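May
Gyu-bin Geum

Week 8 notes: why we stay in line

Okay, so last week we left off with the bakery study and I promised I'd come back to it, because half of you had opinions and we ran out of time. The question was simple. Why does a ten-person line feel fine in one shop and awful in another?

My own answer is that people don't measure a wait, they feel it. When I lived in Pendcombe I went to a coffee place called Cocco most mornings, one line, two registers, always packed. I never minded! Then they split it into two lines and I hated every minute, even on days I got my drink sooner. I was watching the other line the whole time — and you've all done that at the grocery store, so don't pretend.

That's the fairness piece, and it's the bit I want you to hold on to for the paper. First come, first served is a rule almost everybody carries around in their head. Break it and people get mad way out of proportion to the time they lost.

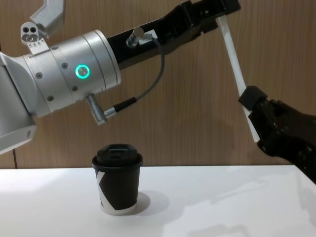 The second piece is empty time. A wait with something to do in it (a menu to read, a form to fill out) feels shorter than the same wait staring at a wall. Myung-ja Song's chapter in your packet is good on this, especially the part on the ferry office at Derno, where she timed people and then asked them to guess. Go read her table on page 60 before you argue with me about it.

Third, not knowing. "It'll be 3 more minutes" is easier to sit through than silence. I'd go further and say a bad number beats no number, but Song disagrees, and she has a whole footnote on why.

For next time: stand in a real line somewhere and write down what people do with their hands, their phones, their feet. One page, no names please. If you pick the Fellano cafeteria, go at noon, it's dead after 2.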